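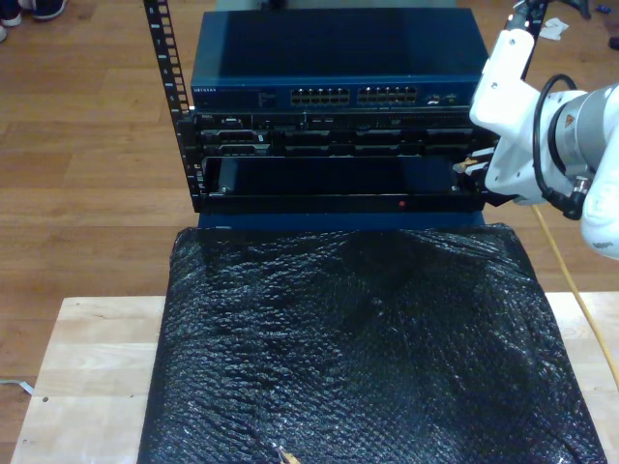 Birero Systemtechnik
Arbeitskreis Montagezellen
Protokoll der Sitzung zur Zelle Fliltimov (Steckaufgaben am Netzwerkrack)

Datum: 28. April 2022
Ort: Besprechungsraum Mihăilă
Teilnehmende: Betrieb, Instandhaltung, Steuerungstechnik, Arbeitssicherheit
Protokoll: Instandhaltung

TOP 1 Genehmigung des letzten Protokolls und der Tagesordnung

Das Protokoll der vorangegangenen Sitzung wird ohne Änderungen genehmigt. Der Punkt "Kabelführung" wird auf Wunsch der Instandhaltung als TOP 4 in die Tagesordnung aufgenommen.

TOP 2 Stand der Zelle

Der Betrieb berichtet, dass die Zelle mit zwei Armen betriebsbereit ist. Seit der letzten Wartung wurden 3760 Steckvorgänge protokolliert, davon 102 mit Abbruch. Die Abbrüche verteilen sich auf beide Arme. Nach Auswertung der Steuerungstechnik entfällt der größere Teil auf die Greifphase: Der Stecker wird verdreht aufgenommen und vor dem Port von der Überwachung verworfen. Beschädigte Ports wurden nicht gemeldet.

TOP 3 Greifer und Finger

Die Instandhaltung erläutert das Vorgehen bei der Prüfung der Finger. Das Kabel wird unterhalb der Knickschutztülle gegriffen und senkrecht gehalten. In dieser Stellung wird der Sitz beurteilt und anschließend die Greifkraft nachgestellt.

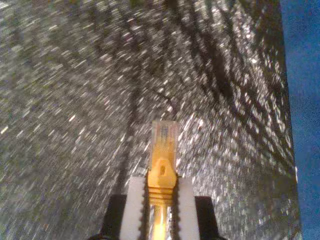

Abb. 1: Gelbes Ethernetkabel zwischen den weißen Greiferfingern, RJ45-Stecker nach oben

Die Arbeitssicherheit weist darauf hin, dass die Prüfung nur bei reduzierter Geschwindigkeit zulässig ist. Der Freigabetaster verbleibt dabei in der Hand der prüfenden Person. Dies ist in der Arbeitsanweisung bisher nur mittelbar geregelt.

Beschluss: Die Finger werden künftig paarweise getauscht, auch wenn nur eine Seite Verschleiß zeigt. Ersatz wird bei Triden bestellt, Mindestbestand 12 Paare. Die Arbeitsanweisung wird entsprechend ergänzt.

TOP 4 Kabelführung und Anfahrt an das Rack

Beim Anfahren der rechten Rackseite liegt der Greifer dicht an den Geräten. Die Steuerungstechnik hat die Anfahrpunkte auf Höhe des Switches und des darunter eingebauten Servers neu eingelernt. Das schwarze Anschlusskabel des Greifers wird in einem Bogen zum Arm zurückgeführt. Über die Länge dieses Bogens bestand Uneinigkeit - die Instandhaltung hält ihn für zu groß, der Betrieb möchte die Bewegungsfreiheit des Handgelenks nicht einschränken.
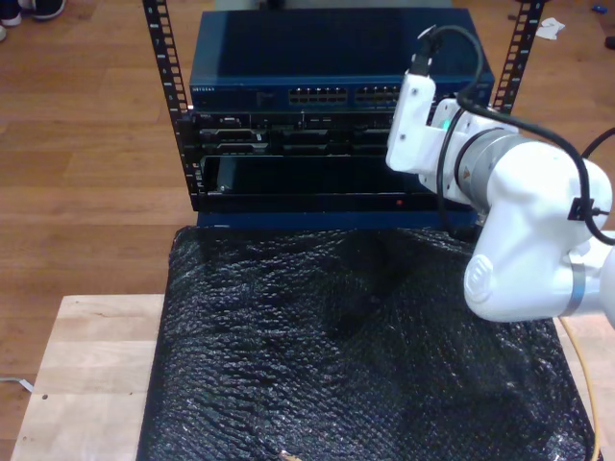
Abb. 2: Greifer an der rechten Seite des Geräteaufbaus, Anschlusskabel von oben eingesteckt

Beschluss: Die Bogenlänge bleibt vorerst unverändert. Nach jeder Schicht wird der Stecker am Greifer auf festen Sitz geprüft und das Ergebnis im Zellenbuch eingetragen. Fällt der Stecker wiederholt auf, ist ein zusätzlicher Halter vorzusehen.

TOP 5 Abgleich der beiden Arme

Für die Übergabe des Patchkabels müssen die Koordinatensysteme beider Arme übereinstimmen. Der Abgleich dauert derzeit 60 Minuten und erfolgt nach jedem Fingerwechsel.

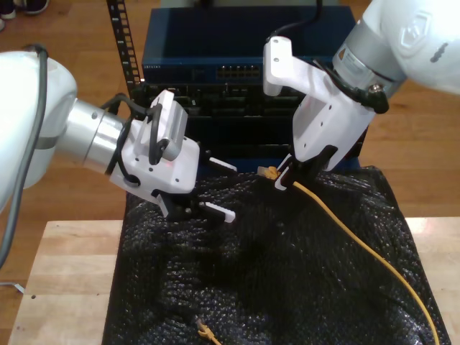 Der Betrieb bittet um ein verkürztes Verfahren, bei dem nur der Arm mit den neuen Fingern vermessen wird. Die Steuerungstechnik hält dies für möglich, sofern Tisch und Rack in der Zwischenzeit nicht verschoben wurden. Hierfür sollen am Tisch feste Bezugsmarken angebracht werden. Die schwarze Unterlage ist vor jedem Abgleich glattzuziehen, freie Kabelenden sind aus den Falten zu nehmen.

Beschluss: Die Steuerungstechnik legt einen Entwurf des verkürzten Verfahrens vor. Bis zu dessen Freigabe gilt der vollständige Abgleich weiter.

TOP 6 Verschiedenes

Der Betrieb meldet Bedarf an weiteren Patchkabeln gleicher Bauart an. Die Beschaffung wird mit der Bestellung bei Triden zusammengefasst.

Offene Punkte
Arbeitsanweisung Fingerprüfung ergänzen: Instandhaltung, Arbeitssicherheit
Ersatzfinger bestellen: Betrieb
Entwurf verkürzter Abgleich: Steuerungstechnik
Bezugsmarken am Tisch: Instandhaltung

Nächste Sitzung: im Juni, Einladung folgt mit der Tagesordnung.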